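Óleo ou verniz numa mesa de madeira clara?

esi_adjei
21/09/2018
Olá a todos! Ando feliz da vida com o meu primeiro projeto a sério, uma mesa de cozinha. Já lixei com grão 60 e depois com 200, e agora não me decido no acabamento. Óleo ou verniz?

serrote_manco
Óleo, sem pensar duas vezes! Dei 3 demãos de Pokari na minha bancada e adoro passar lá a mão (a minha mulher goza comigo). Se riscar, lixas só ali e voltas a passar.

Grurkstead
Discordo. Numa cozinha com miúdos, verniz à base de água. O óleo é lindo no primeiro mês e depois é vinho tinto por todo o lado.

serrote_manco
Vinho limpa-se logo, pá. E verniz lascado é lixar o tampo inteiro!

Grurkstead
O meu tem anos e não lascou. Deves ter dado camadas grossas.

tia_plaina
Calma, rapazes! Em madeira macia eu ia até ao grão 800 entre demãos, fica uma seda.

Grurkstead
800 é exagero, mas cada um sabe de si.

tia_plaina
Experimenta os dois num retalho, Esi. Adoro estes veios em arco, ainda sem nada por cima:

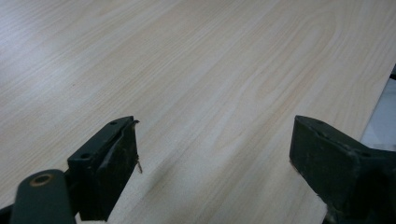 Tábua clara, veio à vista.

esi_adjei
Que maravilha de veio! Vou testar os dois e depois conto. O Pokari cheira muito?

serrote_manco
Um bocado, abre as janelas.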